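Section 4. Opening the Tower and Replacing Internal Parts

This section covers the parts a user can replace without sending the computer back: the drive, the memory, the processor and the power supply. Read the whole section once before you start. If your computer is still under the Hollmann service plan, check with your service contact first, as some plans require a technician to open the case.

4.1 Before you open the case

1. Shut down the computer from the operating system. Do not hold the power button to force it off.
2. Turn off the power supply if it has a switch, then unplug the power cord and every other cable.
3. Press the power button once and hold it for five seconds to drain what is left in the board.
4. Lay the tower on its side on a flat, steady surface with the removable panel facing up. Leave enough room beside it for the parts you take out.
5. Put on a grounding strap and clip it to bare metal on the case.

CAUTION: The power supply has no user-serviceable parts inside. Never open its housing, even with the cord unplugged.

4.2 Removing the side panel

1. Release the panel at the rear edge. Depending on the model there is a latch or a pair of screws.
2. Slide the panel back and lift it away.
3. Set it down with the painted side up, away from the edge of the table.

Note: Keep screws in a cup or tray. Case screws and drive screws look alike but the threads are different, and a case screw forced into a drive will strip it.

4.3 Removing the drive carrier

The drive sits in a plastic carrier inside the metal cage. On most towers covered by this guide the carrier and the latches are blue. Blue marks a part meant to be moved by hand, without tools.

1. Unplug the data cable and the power cable from the drive. Pull on the plugs and leave the wires alone.
2. Squeeze the carrier at its release points.
3. Pull the carrier straight out of the cage. If it sticks, push it back in and try again. Do not twist it.

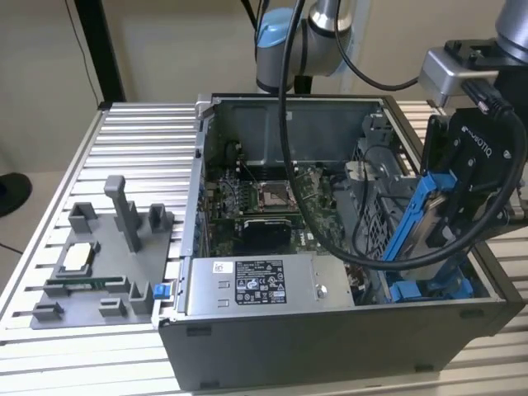

4. Flex the sides of the carrier outward and lift the drive free.
5. Fit the new drive in the same direction as the old one, with the connectors facing the same way.
6. Slide the carrier back until it clicks, then reconnect both cables.

CAUTION: Do not drop or knock a mechanical drive. Set it down flat.

4.4 Memory and processor

1. To remove a memory module, open the clip at the end of the slot and lift the module by its edges.
2. When refitting, line up the notch with the ridge in the slot and press down evenly until the clip closes.
3. To remove the processor, take off the heatsink first, then open the retention frame and lift the chip straight up.
4. Place the chip where its contacts cannot touch anything. A fitted holder is best — a clean, antistatic tray will also do.
5. Clean off the old thermal paste before refitting, and apply fresh paste.

CAUTION: Never touch the inside of an empty socket. Bent contacts are not covered by the warranty.

4.5 Checking the power supply label

Read the specification label before ordering a replacement. Copy the part number in full, along with the input and output ratings. Two supplies of the same size can have different plugs.

4.6 Closing up

1. Check that no wire lies across a fan or under the edge of the panel.
2. Refit the panel, connect the cables and start the computer.
3. If the new drive is not listed at startup, shut down, unplug, and reseat both drive cables.

Corrections to this section go to Régis Bodin. Section revised 24 March 2021.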